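Notes for my slot, 3 p.m., small hall. Slow down on the first part, I always rush it.

Hi everybody, I'm Katalin Szűcs. I run the day shift at Prillau, and I've spent most of my working life putting things on shelves and taking them off again. So when management told us a humanoid was coming to do shelf work, you can guess how the break room sounded!

(next slide, let them look before talking)
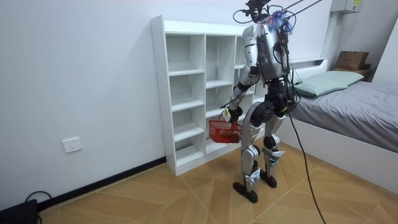

Last updated: March

So that's the job. Basket in hand, white cubbies, walk up, lean in. Boring, right? It's also the part of the day my back complains about most – all that bending for the low cubbies.

What changed for us? First, the talking. We used to say "put it over there" and everybody knew where there was. Now we have to agree on which cubby we mean, and it took 4 meetings to settle on names for the rows (Ernő Pálfi still uses his own).

Second, who gets asked. Maarten Coppens came over from the Totetti side and wanted to know how we pick up soft fruit. I had no answer ready! I just do it. We ended up standing there for 40 minutes while he watched my hands.

(pause here, drink something)

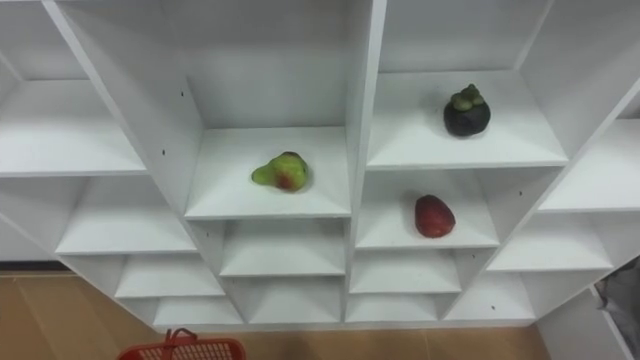

Katalin Szűcs

Look at the fruit on these shelves. The dark one with the little green crown is a mangosteen, and you can be pretty relaxed with a mangosteen rind. The green one with the blush I'd want handled gently. I'd never written that down anywhere, and now it's on a sheet with my initials on it.

Third, and I want to be fair here – some people are worried about hours. Abílio Calado asked about it at the first meeting and he got a vague answer. I asked again. We now have it in writing that shifts stay as they are through the trial, and after that we sit down again. I'd have liked more.

Questions, 5 minutes. If someone asks about cost, send them to Ferenc Boros.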